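Subject: Re: [sanby-produce] Bananas going brown, and the October order
From: Shahab Parsa
To: sanby-produce list

Hi all,

Marjan asked three things, so I'll take them in order. Her message first, trimmed a little.

> We picked up our share on the early shift and by the next evening half the bananas were spotted. The grapes were fine. Last month it was the other way around, with the grapes soft and the bananas still green after four days. Is this the supplier or is it us?
>
> Also, can we split the fruit share so people who don't want bananas can skip them? And is the price going up again? I heard 33 dollars from somebody at pickup.
>
> Marjan Kermani

## Supplier or us

Some of each. Prolitz ships bananas at whatever stage they have that week. I called them and they will take a note on the order asking for green tips, but they won't promise it. I've added the note starting with the October order.

The rest is how long the fruit sits with us. The truck comes at 6 in the morning and the last shares go out after 7 in the evening. Everything used to stay in the closed boxes until somebody packed it. The bananas sat in their own gas all day, and on warm days you could smell them from the door. Last month I opened the boxes as they came in and took the plastic liners off.
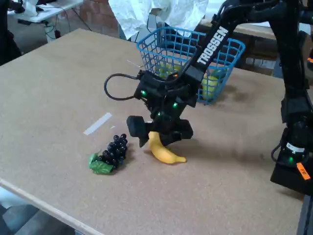 Packing is the other half of it. Bananas bruise when they are set down hard or dragged, and the marks don't show until a day later, at home, when it looks like a ripeness problem. We have been dragging them. Look at the table rim where it's pale and a little worn, and keep the fruit back from there, because that edge is where crates get rested and tipped. Lift each bunch out with two hands and set it down flat. If you are packing alone, do fewer at a time.

Grapes are a different case. They don't ripen after picking, so if they come in soft they were soft when they left. Send me a picture before you eat them and I can ask for a credit. Prolitz gives us two days to report, and they want the share number in the message. Mitra got a credit this way in the spring for a box of plums.

Please don't wash grapes until you're going to eat them. Keep them in the refrigerator in the bag they came in, with the top open.

## Splitting the fruit share

Fatemeh and I went over this with the order sheet. There are 42 shares now. If we let people drop single items we'd need a sheet per household, and we buy bananas by the case, so any that are skipped still have to be paid for by everybody else.

What we can do is a swap. There would be two kinds of fruit share, same price:

1. The regular share, as now.
2. A no-banana share, with extra grapes or apples depending on the month.

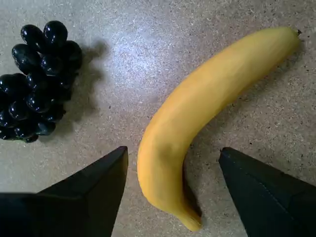

*Grapes and a banana.*

For this to work I need at least eight households on the second kind, or the extra grapes come to less than a case and we lose the case price. Five people have told me they want it. If you'd like to be on it, write to me directly and give your share number. If you would take either kind, tell me that too, since it helps with the rounding.

Banafsheh asked whether the swap could change month to month. I'd like to say yes, but not for the first two orders. Let's see how the counts settle.

A few people already trade at pickup. That's fine and you don't need to tell me. Just do it after both of you have been checked off the list, so that Fatemeh isn't trying to work out why one bag is all bananas.
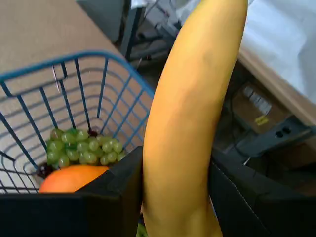
## Price

The fruit share stays at 28 dollars through the end of the year. The 33 that Marjan heard is the price of the mixed share, fruit and vegetables together, and that one hasn't changed either.

Delivery is what may go up. Prolitz charges us a flat fee when the order is under 400 dollars and nothing when it's over. The summer orders were well over. Winter ones sometimes aren't, and last January we paid the fee and took it out of the float. I'd rather put it to the list before we do that again. One way is to combine the December and January orders for things that keep, like potatoes, onions and squash. Another is to add the fee to the shares for that month only. Reply here if you have a preference.

## Pickup

Same place, same hours. I still need one person for the late shift, 5 to 7:30. It's mostly checking names off and folding boxes. Mitra Farahani has the key and can show you where things go.

Please bring back the canvas bags. We are short again and I don't want to buy more.

Orders close at noon on the day before delivery, as always. Changes after that go to Fatemeh Ghaffari and not to me, because I'm already on the phone with the supplier by then.

Shahab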